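Budget for two hand-held grippers?
Riet Hoekstra
We have 2,000 to spend on two hand-held grippers for recording pick and place. Is that enough with spare pads?

Evelien Dijkstra
Should be. Ask Bimton for a quote.

Roos Brouwer
Keep 122 back for pads — they wear first. 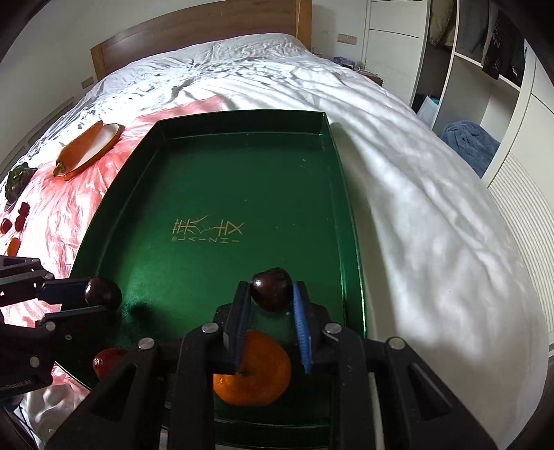 Pads matter more than the frame for fruit. Buy a spare set per gripper, and plan your objects too. A mandarin and dark red fruit on a tray with raised sides is plenty to start with.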